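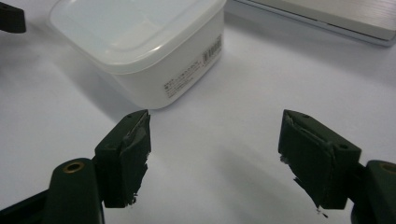

The trouble with lids

Ginette Gagnon keeps a list of the things her software gets wrong. White containers on white tables have been at the top of it since last October.

"The lid is translucent, the tub is white, the table is white," she says. "A depth sensor gives you a few hopeful points along the rim and then goes quiet in the middle."

Gagnon runs perception and planning at Andenholm, a small company that writes control software for kitchen and storeroom automation. Its main product, Plusard, takes demonstrations recorded with a hand-held gripper and turns them into motions that a robot arm can repeat. A person picks up the tool, does the job at a normal pace, puts the tool down, and the software works out the rest. That last part has taken up most of the past two years.

The first problem is knowing where the gripper was. Plusard estimates the tool's path from the video itself, matching features from one image to the next and blending in readings from a motion sensor. A cluttered bench is easy. A bare matte tabletop is hard, as it offers very little to match against, and what it does offer is often a shadow.

Shadows caused the team a good month of grief. An early version of the tracker would lock on to the soft edge of a finger's shadow and treat it as part of the table. When the hand moved, the shadow moved with it, and the software concluded that the tool had stayed put. The fix was a mask. The fingers appear in nearly the same part of every image, so Plusard can predict where their shadows are likely to fall and give those pixels less weight.

"It isn't clever," Gagnon says. "It's a table of weights and a bit of geometry. We tried a learned version and it was slower and no better."

The second problem is the fingers themselves. Pads wear. The rubbery facing tears and frays at the lower edge, threads work loose, and a scuffed patch returns light differently from the dark green around it. For someone holding the tool none of this matters much. For a program that reads the opening of the gripper from the outline of its fingers, a ragged edge can shift the estimate from one image to the next.

Andenholm now measures from the rigid parts. The block that carries the pad keeps its shape, and the small holes in it make good landmarks. The pad is modelled separately as a soft region with an uncertain boundary. In the company's own test set of 600 recordings, 259 had been flagged for unstable finger width under the old method. Under the new one, 63 were. Gagnon has been through all of those by hand and says most come down to glare.

Planning is where the lid comes back in. A square container with rounded corners can be gripped across either pair of sides, and a demonstrator will choose one without thinking. The planner can't simply copy that choice. The arm may be mounted on the other side of the bench, or there may be a computer or some other bit of gear in the way of its elbow. So Plusard stores the grip relative to the object, generates the equivalent grips, and discards any that the arm can't reach or that would bring it too close to its surroundings.

Rounded corners make this touchier than it sounds. If the estimated angle of the tub is out by a few degrees, one finger meets the curve before the other meets the flat, and the tub turns. The planner handles this by closing slowly at first and watching for rotation. If it sees any, it opens, corrects and tries again.

Printed labels help a great deal. Small text and barcodes are full of sharp corners, and the software doesn't need to read a word to use them. A label on the side wall fixes the orientation of a container that otherwise looks the same from four directions. Staff at Stutside, a catering supplier that has been trialling the system, started turning the labels outward on their shelves once they heard this. Gagnon would rather they hadn't.

"Now we have a trial where every label faces the camera," she says. "I need the ones that don't."

The next release adds a viewer, written in-house and called Navaratnam, which plays a recording alongside the tracker's confidence at each moment. Gagnon wanted it for her own debugging, but the people who make the demonstrations have taken to it. They can see where the estimate goes soft and record that stretch again, usually with a slower approach to the lid.

Opening the lid is a separate job. Snap-on lids need force applied at one corner, and the current software has no good way to tell how hard the demonstrator was pushing. Gagnon has a test bench set up for it and no release date.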